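Stimari Lane Community Kitchen
Progress report for the Greltberg Fund
July 8, 2019

Hello all,

Right, it's that time again, and I'm glad to say I've got more good news than bad to give you this time (there is a bit of bad, I'll get to it).

When I last wrote we'd only just got the keys to the back kitchen and the hot water was coming and going as it pleased. Your grant paid for the new boiler, the second oven and the extractor, and all three are now in and working. The extractor is louder than I'd like, but we've got used to shouting over it. Sreekumar Nadar did the fitting and he came back twice to sort the rattle in the ducting without charging us for either visit, so the line for fitting came in a little under what I told you in the bid. I'd like to move what's left into the food budget if you're happy with that. Could you let me know by email? A one-line yes will do.

The Thursday-style suppers we talked about at the interview have turned into lunches instead. I know that's a change from the plan. We tried evenings for a few weeks and hardly anyone came, mainly because the last bus out to Iltham goes before we'd have got the pudding on the table. So we moved it all to half past twelve and the difference was huge! We've served 1,000 meals since the kitchen opened, and in June we had 93 people through the door who had never been before. I was very chuffed with that, and so was Pierina Marino, who does most of the cooking and had been worrying that we'd be left with trays of lasagne every week. We weren't. There's a waiting list for the lasagne.

The cookery classes are going well too. We said we'd run two courses and we've run both, with 21 people signed up and 17 finishing. Of the ones who dropped out, two got jobs with shifts that clashed, one moved away, and one told me quite cheerfully that she'd found out she didn't like cooking. Fair enough. Mwangi Okoth taught the bread half of each course and I can't say enough about how patient he is. The knife skills session needs a rethink, it was far too long and people were flagging by the end of it. Next time I'll split it in two and put the soup in between.

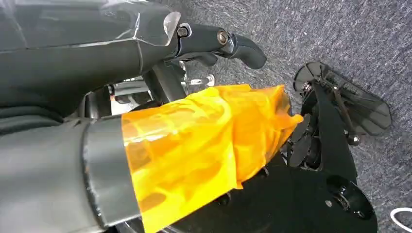
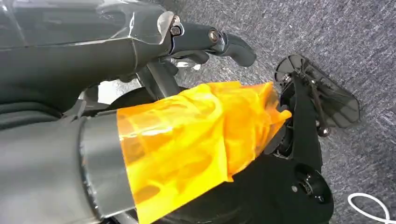 Now for the bad bit. The allotment. I'd promised you we would be growing a fair share of our own veg by the summer, and we're nowhere near. The slugs had the first lot of lettuces, then the beans went in late, then the water butt split and we were carrying cans from the tap by the road. We have had some lovely chard, and more courgettes than anyone could want, but it would be cheeky of me to call that a fair share of anything. Rhodri Gwynne from the next plot has offered to show us how he does his raised beds and I've said yes please. I'd rather get four beds right than struggle on with the whole plot, so I'd like to change that target in the next half if you'll let me. The rest of the plot would go down to potatoes, which even I can manage.

Money next. The full sheet is coming separately, but the short version is that we're on budget for equipment, a touch under on fitting, and over on food. The food overspend is all down to the lunches being busier than I'd planned for. People pay what they can, and the tin by the door covers a good part of it but not all. Necati Çınar at the greengrocer's on Vik Street has started letting us have his end-of-day boxes at a very low price, and that's already helping. Last week it was peppers, mushrooms and a whole crate of slightly battered plums, so it was crumble all round.

You asked me to say something about how people feel about the place. I'm not great at surveys but I did leave a notebook out on the side. Most of what's in it is about the food (one person wants less cumin, another wants more). A few people wrote that it's the only hot meal they sit down to with company all week. One chap just wrote "good chairs".

Between now and the autumn I want to get the third course advertised, get the raised beds built, and find someone to mend the back step before it has somebody over. I've had one price for the step and it made my eyes water, so I'm waiting on another.

Do come for lunch if you're passing. We're open from half past twelve and we stop when the food's gone.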